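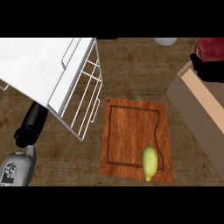

Figure 3. Simulated countertop from the Drellano kitchen set, with a lemon on the cutting board and the arm at left.

4.2 Rules for scene layout and episode acceptance

All scenes were built under one written set of layout rules, which we call the Stiltuvside rules. They were fixed before any episodes were recorded and were not changed during the study. The full set has 42 rules. We describe the ones that affected the results most.

Each scene has one target object and several items that play no part in the task. In Figure 3 the target is the lemon. The dish rack and the cardboard box are there to limit the paths open to the arm. The target must start at rest on a surface and clear of the gripper. It may lie across a groove or seam, as real produce often does, but it may not lean on another object.

Items near the far edge of the counter may be only partly in view. Earlier guidelines (Sánchez) asked for every object to be fully visible. We dropped that requirement after a pilot in which it left us with scenes that were too tidy to be of use. The gripper fingers may also be out of view at any point in an episode, provided that joint positions are logged at every step.

An episode is rejected if the arm touches a non-target item, if the target leaves the counter, or if any log entry is missing. Episodes that fail the task but break no rule are kept and labeled as failures. Of 3,000 recorded episodes, 602 were rejected. Contact with a non-target item led to most of these. The checks were run with the Pinach script, and 49 borderline cases were then reviewed by hand by two of the authors working separately.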